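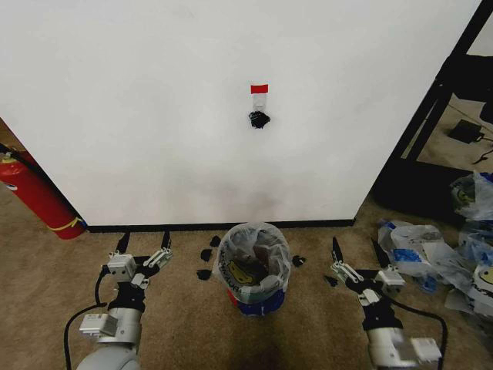
**Tadeo Sosa**, student, teleop and data side
Group: Tadeo Sosa, Jomar Castillo, Shafiq Haque
Supervisor: Gorazd Delić
Submitted 7/30/25

# Teaching a two-arm robot to tidy up around a trash bin, by remote control

## What we set out to do

Pick up small scraps from the carpet, put them in the bin. Two arms, one parallel gripper each. No programmed motions, everything comes from a person driving the arms from the leader station while the head camera and the joint readings get saved. Then train on that.

Original plan had a second task, swapping the bag in the bin. Cut that down in week three, see below.

Code name for the project is Pralgate (Jomar's pick, it's the name of the repo so it stuck). The teleop software is Proder, which Gorazd's last group wrote. We only changed the recording part and the pedal mapping.

## Setup

- Two follower arms, base fixed, grippers with black pointed fingers
- Two leader arms, same joint layout, operator sits behind
- One camera up at the head, looking down over both arms
- Foot pedal: tap = start, tap = stop, hold = throw away the take

Work area is a patch of carpet in front of a white wall panel. Small round bin by the baseboard, lined with a translucent bag folded over the rim. Black scraps on the floor on both sides of it. They show up well on tan carpet, which helped more than I expected. First week we tried beige paper scraps and even the operator couldn't find them on the monitor.

Bags for the other task stay in a pile off to the right. Gorazd wanted the area cleared for every take. We argued to leave it as is and he let us, on the condition that we say so in the report. So: we left it as is.

## Recording

Each take is one scrap. We tried doing a full clear-up in one take at first and it was bad. If the operator fumbled the fourth scrap the whole thing went in the trash (the data, I mean).

Rules we settled on:

1. Scraps left of the bin go to the left arm, right of the bin to the right arm. No crossing over.
2. Come in from above, fingers open, stop just over the carpet, then go down the last bit slow.
3. Close, lift straight up, then sideways. Never drag.
4. Release over the middle of the bin and not over the rim.
5. Back to start pose before the stop tap.

Rule 2 is the one everybody broke. When you drive by remote you don't feel the floor. You push the leader arm down, the follower is already touching, and nothing changes on your end until the motor current alarm goes. Shafiq added a beep in June that gets higher as the current goes up. Annoying to sit next to but it worked, we stopped getting the alarm nearly every session.

Rule 4 is there on account of the bag. The plastic folded over the rim catches a fingertip easy, and then the bin moves when the arm leaves. Lost a lot of takes that way early on.

We recorded 608 takes. After throwing out the bad ones we kept 400. Most of the discards were mine and Jomar's from the first two weeks, before the beep.

## By hand vs by remote

Before the leader arms were wired up we did some demos by hand, meaning grab the follower arm in gravity-comp mode and move it where you want. Notes from that:

- Way easier to learn. Rommel Tagle from the Cuevas lab upstairs sat down cold and got a scrap in the bin on his second go
- You feel the carpet
- But your hands and sleeves are all over the camera view, so the pictures are no good for training
- And one person can't really do both arms and the grippers too

So the hand demos only got used for setting the start pose and the hover height. Everything in training is remote.

## Training

Nothing fancy. Stock imitation policy from the Prernia package, predicts a short chunk of joint positions from the camera picture plus current joints. Batch size and learning rate left at default. We saved a checkpoint every 2,000 steps and picked by watching the robot. The loss curve was no use for picking, it just goes down.

## Results

Best checkpoint: 69 percent of test tries ended with the scrap in the bin. Where the rest went wrong, most common first:

- Fingers close a little short of the scrap, come up with nothing, policy carries on and "drops" nothing in the bin. Doesn't retry. None of our demos show a retry so that's on us
- Scrap close against the bin. The open finger bumps the bin on the way down
- Both arms start moving at once when there's a scrap on each side. They mostly sort it out but twice we hit the stop

The left arm does better than the right. Jomar thinks it's the bag pile, since the policy sees crumpled plastic near the right gripper and it looks different every session. I think it's just that I drove most of the left arm takes and I go slower. We didnt have time to test either one.

## Bag swap

Tried it by remote only, never trained. Getting a fresh bag off the pile is OK. Opening it is not. The two layers stick together and pointed fingers either pinch both or slide off. Shafiq got one open after a very long take. We stopped there and went back to scraps.

## What I'd change

- Record some misses and recoveries on purpose
- Wrist cameras. Head camera alone can't see the tips well when the gripper is straight down over somthing small
- Softer fingertips, for the bag
- Swap operators between left and right from day one, so we could answer the question above

## Who did what

Me: most of the left arm takes, sorting takes, this report. Jomar: right arm takes, training runs. Shafiq: pedal, beep, fixing the gripper cable both times. Take log and the discard notes are in the repo under `logs/`, the June ones have the old file naming so sort by date modified.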